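Im November musste der Plan für das nächste Jahr stehen, und ich habe die Zahlen für den Greifarm dreimal neu gerechnet. Ich schreibe es auf, weil ich beim ersten Mal selbst gern so eine Liste gehabt hätte.

## Was im Angebot stand und was nicht

Zwei Angebote lagen vor, eines von Hidmont und eines von Tesholm. Beim Preis für Arm und Hand waren sie fast gleich. Tesholm rechnet die Inbetriebnahme extra ab, Hidmont den Ersatz für die Finger. Die Finger sind Verschleißteile. Ataberk Sönmez, der bei uns die Technik plant, hat dafür 17 Prozent vom Gerätepreis pro Jahr angesetzt. Mir kam das hoch vor, ich habe es trotzdem so übernommen.

Vergessen hatte ich in der ersten Fassung:

- Kabel und Kabelführung
- Absperrung und Bodenmarkierung
- Tische in der richtigen Höhe
- Versicherung während der Testphase
- Arbeitszeit der Leute, die daneben stehen

Der letzte Punkt ist der teuerste. Am Tisch mit den Karten arbeitet der Arm nicht allein, und diese Stunden tauchen in keinem Angebot auf.

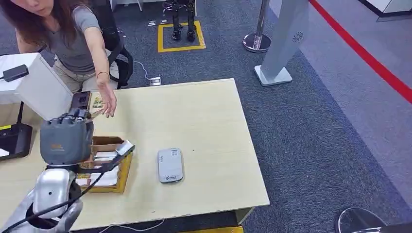
## Material für die Versuche

Karten und Kartons kosten fast nichts. Ich habe 100 Euro im Monat eingetragen und bisher nicht ausgeschöpft. Dünne Karten sind für die Hand eine gute Aufgabe, weil man schnell merkt, ob Daumen und Finger sauber eingestellt sind. Wer nur Würfel und Dosen testet, kauft am Ende vielleicht die falsche Hand.

## Mieten oder kaufen

Nisbet vermietet vergleichbare Arme, Mindestlaufzeit 3 Monate. Ab dem fünften Monat wäre der Kauf für uns günstiger, wenn man die Wartung mitrechnet. Ohne Wartung sieht es anders aus, aber so rechnet bei uns keiner mehr.

Ich habe den Kauf beantragt, dazu eine Reserve von 5 Prozent. Die Software von Hollimura steht als eigener Posten darunter, mit jährlicher Kündigung. Offen ist noch, ob die Schulung ins laufende Budget kommt oder in das vom nächsten Jahr. Ataberk klärt das mit der Buchhaltung.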